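Section 3: Fitting and levelling the worktop

This section covers the Rakwood worktop where it meets a Fluldale base unit. Read it through once before you start. If your kitchen has the older base units with fixed feet, use the instruction sheet that came with those units.

You will need:
Spirit level
Cordless drill with a pilot bit
Cross-head screwdriver
Pencil and tape measure
Joint sealant (supplied in the Koltska fixing pack)
Clean cloths
Two clamps with padded jaws

Note: Leave the worktop lying flat in the room where it will be fitted for 2 days before you begin. Keep it off the floor on battens and take off the wrapping.

3.1 Levelling the base units

1. Stand the units in their final places and push the backs up to the wall.
2. Find the highest point of the floor and start with the unit nearest to it.
3. Turn the feet by hand until the unit is level from front to back and from side to side. Clockwise raises the unit.
4. Set the next unit to match the first. Lay the spirit level across both.
5. Clamp the units together at the front, drill the pilot holes and drive in the joining screws.
6. Check the level again along the whole run. Joining the units often pulls one of them up slightly.

Caution: Do not wind any foot out past the red line on its thread. If the floor falls away further than the foot can reach, put a solid packer underneath.

3.2 Placing the worktop

1. Wipe the tops of the units and check that no screw heads stand proud.
2. With a second person, lift the worktop on to the units. Carry it on its edge and lower the back first.
3. Slide it towards the wall and leave a gap of 3 mm along the back. The upstand will cover this.
4. Check that the front edge overhangs the doors by 38 mm. Measure at both ends and again in the middle.
5. Mark the fixing holes from below through the corner brackets.

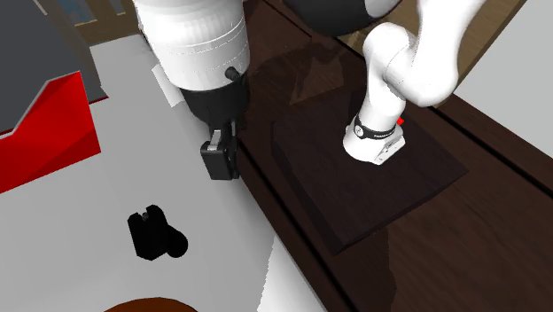 6. Drill the pilot holes. Wrap a piece of tape round the bit to show the depth, so that you do not come through the top.
7. Drive in the screws by hand. Stop when the bracket is snug against the underside.

Where two worktops meet, do not fix the second one until the joint has been sealed as described below.

3.3 Sealing the joint

1. Push the two pieces together dry and look along the joint. Run a fingertip across it. You should feel no step.
2. If one side is low, slip a thin packer between the bracket and the worktop on that side.
3. Pull the pieces apart and wipe both faces with a dry cloth.
4. Run a thin, unbroken line of sealant along the top third of one face.
5. Bring the pieces together and tighten the joint bolts a little at a time, going from one to the next.
6. Wipe away the sealant that rises out of the joint. Work along it in one direction and turn the cloth often.
7. Leave overnight before putting any weight on the joint.

Caution: Sealant can irritate the skin. Wear gloves, open a window and keep children and pets out of the room until it has set.

Note: Oiled wooden tops need a coat of oil on every cut edge, including the edges inside the joint. Let the oil dry fully before step 4, or the sealant will not hold.

3.4 If the worktop rocks

Loosen all the bracket screws by one turn and check the feet below the corner that lifts. Lower the foot diagonally opposite if the unit itself is moving. If the units are steady and the top still rocks, it may have bowed in storage. Do not try to pull it flat with the screws. Contact Onyshchenko spares and quote part 811 for a replacement bracket set with slotted holes.

Go on to Section 4 for cutting out the sink opening.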